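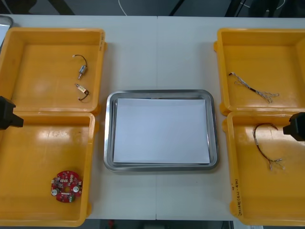
Do the Gernell tags stay readable in a freezer, a customer asked me by email, and can you still write on one after it's been in there a month? Yes to the first. For the second, use a pencil or the Ikine pen, and let the tag warm up first or the ink will skip on you.

Gernell Evidence Tags, Box of 250
$44 per box
Item 61
In stock, ships in 2 business days

I sell a lot of odds and ends for police property rooms, and these tags are the thing I get the most mail about, which is funny for something so plain! They're a stiff, tear-resistant card with a reinforced hole, a 12-inch string already tied on, and a tear-off stub at the bottom that carries the same number as the tag. The stub goes in the case folder. The tag stays with the item, all the way to court or release or disposal, whichever comes first.

I spent years on the civilian side of a county property room before I started Flernatero, and I still have opinions about string. Wire cuts into paper bags. Rubber bands dry up and snap, and then you've got a tag on the floor and a bicycle that belongs to no case at all. So, string. Cotton, waxed, long enough to go around a handlebar. 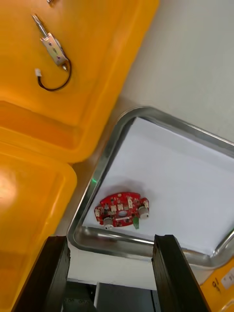 Metal part with a black wire and white plug.

What's printed on the front: case number, item number, date and time, where found, collected by. The back is all chain of custody, with eight lines for released by / received by / reason. My old tags had five and I heard about it (a lot, and mostly in capital letters), so the September 2021 printing went to eight and I've left it alone.

The numbers run in order within a box and don't repeat from one box to the next. If your department needs a prefix, put it in the order notes. Custom prefixes add a week and can't be returned. 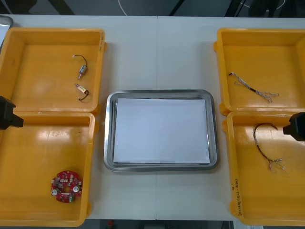 Intake goes a lot faster if the tags are torn and numbered before anything gets unpacked. I like to do the stubs first, stack them, then work down the property sheet one line at a time, tying as I go. Set your table up so that things waiting for a tag can't drift in with things that have one. Yellow bins in pairs on the left and right with a steel tray in the middle would suit me fine: untagged stuff on one side, tagged on the other, and the tray for whatever I'm writing up right then. Small parts with wires on them are good candidates for a bag, by the way. Tie the tag to the bag and leave the wire alone.

Things people buy with these: the Ikine fine-point pen (black only, I don't carry blue), the Tripathi bound property log, and the clear zip bags in the small size. The Tripathi log has a column that matches the stub number, so the two go together nicely.

A few notes before you order. These are not biohazard labels, please get proper ones for that. They're not barcoded either. I've sold over 2,905 boxes and the barcode question comes up constantly, so I'm looking at a version with a blank space for your own sticker, maybe by December.

Unopened boxes can come back within 30 days. Purchase orders are fine, just send the PO with the shipping address and a phone number for receiving.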